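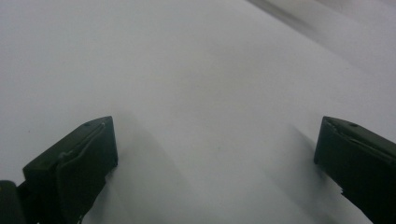
Figure 3. Wrist view with the fingers open over a plain pale surface.

Unit 5: Estimating finger opening from the wrist camera

The purpose of this unit is to recover the gap between two gripper fingers from single camera images. Students will write the estimator as a Planik node and test it on the Urngate recordings supplied with the course.

5.1 Finding the fingers
Begin with a brightness threshold. Dark fingers against a pale surface separate well, as in Figure 3, but the soft shadows next to them are a common source of error. A threshold set too high joins shadow to finger and reports a gap that is too narrow. Start at 42 on the grey scale and record the effect of each change.

5.2 Choosing reference points
The outline of a finger is a poor reference where the pad is worn or frayed. The small round hole near the top of each finger is preferred. Locate both holes, correct for lens distortion using the Maglaya calibration file, and compute the distance between them. The two fingers may appear at different sizes, so a distance in pixels must not be passed to the controller.

5.3 Smoothing
Images arrive at 30 per second. Apply a median filter over 5 images. If either hole is lost, the node must publish "no estimate" and must not repeat the last value.

Coursework
Submit the node, its settings file and a one-page report through Muvmont by noon on the final teaching day of November. The report should include one failure case with the thresholded image. Work may be done in pairs; both members must submit.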